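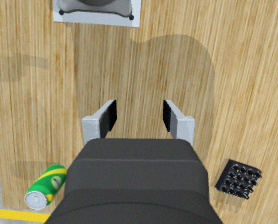 Slow cooker rice pudding, why does mine keep splitting?

Posted by puddlewick, 20 Nov 2012
14 replies | 3273 views

Right, I need help before I throw the whole pot at the wall. I've been trying to do my gran's rice pudding in the slow cooker and it keeps going grainy, with a thin watery layer on top and a sort of scrambled look underneath. Gran did hers in the oven in an enamel dish, but our oven is packed with other things on a Sunday and I've got a Hindden slow cooker sitting there doing nothing.

What I'm doing: 300g pudding rice, 2 litres of whole milk, a tin of evaporated milk, sugar, nutmeg, a knob of butter and two beaten eggs. All in at once, lid on, high until it looks done. Tastes lovely, looks like something the dog left. What am I doing wrong?

marrowfat_jean wrote:
It's the eggs, love. Take them out and try again. I've never put egg in a rice pudding in my life and mine sets fine, the rice does all the work if you let it.

Roland Dobson wrote:
I'll stick up for the eggs. My mother's had two yolks in it and it was the best I've ever had, rich as custard. But you can't have them in from the start on high, they'll scramble every time. Cook the rice and milk first, turn the pot off, let it sit a few minutes, then beat the yolks with a ladleful of the hot milk and stir that back in slowly. Lid on, leave it alone for a bit. Save the whites for meringues.

Also 300g of rice to 2 litres is a lot of rice. You'll be able to stand on it.

puddlewick wrote:
Ooh OK, yolks at the end. I did wonder about the amount of rice but there are six of us and my lot like it thick enough to slice cold on Monday (yes, really, with jam). Are you saying low all the way then?

Roland Dobson wrote:
Low all the way, and give it a stir every hour or so. I know you're not meant to lift the lid but rice sinks and catches otherwise.

tinlidtony wrote:
Disagree with stirring! Every time you take the lid off you lose a load of heat and end up adding half an hour. Butter the pot properly, right up the sides, and it won't catch. I do mine in a Boersma with the ceramic insert and I don't touch it from the time it goes in.

marrowfat_jean wrote:
Depends on the pot though Tony. My old one had a hot spot at the back and anything with milk in it went brown there whatever I did. Loved the brown bits myself, my husband picked them out and left them on the side of his plate.

cloveandorange wrote:
Can I put in a word for the evaporated milk as the thing to hold back? I had the same grainy business and it stopped once I added the tin in the last half hour. No idea of the science. I use semi-skimmed for the rest and people say that's a crime, but with the tin in it you can't tell.

tinlidtony wrote:
You can tell.

cloveandorange wrote:
Well my guests can't!
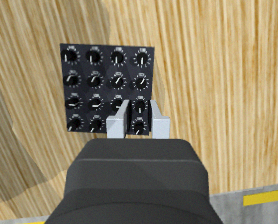 Dark panel with rows of black knobs, on a light wooden surface

hobnob_hattie wrote:
Coming at this from the other side, I gave up on the slow cooker for puddings and went back to the hob. Big heavy pan, lowest ring, milk and rice and a strip of lemon peel, and I stand there with the radio on. Forty minutes and it's done, and I can see what it's up to. I've got a Prukar pan that was a wedding present and it's never let a pudding stick yet. But then I like standing at the hob, I know some people would rather be anywhere else.

puddlewick wrote:
I'd love to Hattie but on a Sunday I've got gravy, carrots, cabbage and the steamed veg for my father-in-law who won't eat anything roasted. There's no ring left! That's the whole reason the slow cooker came out of the cupboard.

hobnob_hattie wrote:
Ah, fair enough. What about making it on Saturday night? It warms up nicely with a splash more milk. Cool it quickly though and get it straight in the fridge, cooked rice wants looking after. Spread it out in a shallow dish, don't leave it in the pot overnight.

marrowfat_jean wrote:
Seconding that about cooling it. And when you warm it up get it properly hot all through.

Nobody's mentioned skin. Is there a way to get a skin on it in a slow cooker? My grandchildren fight over it.

Roland Dobson wrote:
Not in the pot, the lid drips. I tip mine into an ovenproof dish, grate nutmeg over, dot it with butter and put it under the grill while everyone's finishing their dinner. Watch it, mine went from pale to black once while I was looking for the spoons.

tinlidtony wrote:
Tea towel under the lid helps with the drips. Fold the corners up over the top so they're not hanging down the sides.

cloveandorange wrote:
I wouldn't, my Matach booklet says not to put cloth anywhere near it. Check yours first puddlewick.

tinlidtony wrote:
Been doing it since April and the kitchen's still here.

cloveandorange wrote:
Lovely for you Tony. I'm still going by the booklet.

puddlewick wrote:
OK, reporting back! Did it yesterday. Cut the rice down to 200g, pot buttered right up the sides, rice and milk and sugar on low, stirred it twice (sorry Tony), evaporated milk in near the end, then turned it off and did the yolks Roland's way with the ladle. No tea towel, I chickened out. Hardly any graininess at all and no watery layer. It was a touch loose when I served it but it thickened up in the bowls, and my youngest had thirds.

Only moan is it could have done with more nutmeg. And I now have two egg whites in a cup in the fridge that I'll forget about until they walk out on their own.

Roland Dobson wrote:
Glad it worked. Leave it uncovered for the last twenty minutes next time if you want it thicker. Whites freeze fine, just write on the tub how many.

marrowfat_jean wrote:
Still say it doesn't need egg.

363 people found this thread helpful
Share (2)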